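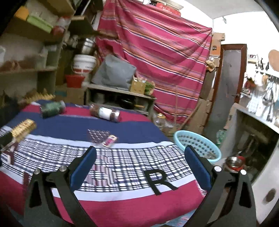

Georges Ghanem reckons you can wash any bedspread at 40 and forget about it, and that colour catcher sheets are a con. He may be right about the sheets. I've had a striped cover come out with pink where the white used to be, so I don't take the rest on trust.

Testing for colour run

Ignore the care label for now. Plenty of them say "wash separately" to cover the maker.

Wet a white cloth with warm water and a drop of detergent. Press it on the darkest band for 2 minutes, somewhere near the hem. Do the reds as well as the blues.

If the cloth stays clean, wash cool on a short cycle. If it picks up colour, try cold water by hand, and don't leave it to soak.

Vinegar "sets" dye, according to half the internet. I tried it on a Maline throw and the red still ran. Salt did no better.

Drying

Take it out as soon as the drum stops. Hang it with the stripes running up and down, pale end at the top, and turn it after 4 hours. The Khoury one I have still dries stiff.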